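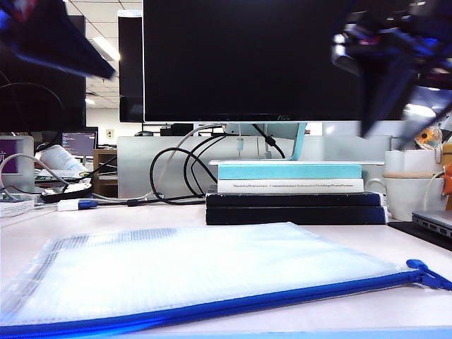
Figure 2. The demo desk in the Grarnmont office, with the zipper pouch laid flat in front of the arm.

11 min read

4. The open day at Grarnmont

I'll start with the desk, since so many readers of our first draft asked about it. We ran the open day on an ordinary office desk, with a monitor up on a pile of books, cables behind it and somebody's mug off to the right. I wanted it like that. The test cell downstairs has clean walls and even light, and everything we put in it behaves. People who come to an open day don't live in a test cell (well, most of them don't), and I was curious how they would talk about the arm when it was working in a place that looked like their own.

The task was opening and closing a pouch. You can see the one we used most in Figure 2: clear ribbed mesh, blue zipper, about as cheap as a pouch gets. We picked it for three reasons that all turned out to annoy us. The plastic is see-through and throws back the overhead light, so the depth estimate wanders. It wrinkles, and a wrinkled pouch has a zipper that won't stay straight. And it slides, because a desk is slippery and the pouch weighs next to nothing. The pull tab, I have to admit, was a gift. It's bright blue on a pale desk and even our oldest detector could find it.

4.1 How the day ran

We opened the doors on 10/10/23 and ran 11 short sessions, each with a new group standing around the desk. Before each session one of us gave a little talk, which I kept trying to shorten and never managed to. Then the arm ran on its own under Ilus, our control software, with a hand on the stop button the whole time. After that came my favorite part: visitors could move the pouch. They could turn it, shove it, wrinkle it up, put it half under the monitor if they felt mean. Then the arm had another go.

Across the day we logged 67 attempts. I'm not going to give a success rate here and I'd ask you not to work one out from the logs, either. Visitors chose the starting positions, they got bolder as they went, and some groups cheered for the arm while others were clearly trying to beat it. That's a lovely afternoon and a terrible benchmark. The controlled trials are in Section 5, and those are the numbers I'd stand behind.

We did stop the arm by hand 2 times. Both stops came when the pouch had ended up against the edge of the desk and the planned path went lower than I liked. The arm hadn't touched anything. I just didn't want to find out in front of a crowd.

4.2 What people noticed

I had a notebook with me and wrote down whatever people said, as close to word for word as I could. I'd expected questions about speed and price, and sure, we got those. What I hadn't expected was how much everyone cared about the second finger. When a person opens a zipper they pin the fabric with one hand and pull with the other, and visitors kept acting this out in the air while they watched. "It needs to hold it down!" came up in session after session. They were right, too. Our planner treated pinning as a fallback, something to try once a pull had already dragged the pouch along. After the open day we moved it to the front, and Section 5 uses that version.

The other thing was silence. Ilus pauses before a grasp while it checks the tab position again, and during that pause people assumed the arm was broken. They'd look at me. By the third session I was talking through the pauses, which made for a friendlier demo but muddied my notes, so please read the later comments with that in mind.

A few people asked whether the clutter on the desk confused the camera. The cables did bother me during setup, and I spent longer than I'd like to admit deciding whether to tidy them away. I left them. The camera is fixed, the background barely changes from one attempt to the next, and the Barua filter drops nearly all of it before the planner gets a look. What does move is the arm itself, which shows up as a dark blur at the top of many images, and we mask that out using the joint readings.

4.3 What I'd change

More pouches, first of all. We had 5 on hand and kept going back to the mesh one because it was the most fun to watch, so the notes lean heavily toward a single object. I'd also put a small light on the arm that comes on during the check, so people know it's thinking. And I would hand out the comment cards before the demo. We gave them out at the end, when everyone had already drifted toward the coffee, and I got back a thin stack with very polite handwriting.

The same setup goes to Jeltevura in January, on whatever desk they give us.

Contact the authors | Copyright Grarnmont | Back to top

Related items
Pinning before pulling: grasp order for thin pouches
The Barua filter, setup notes
Ilus: planning with a second look
Running a robot demo in a shared office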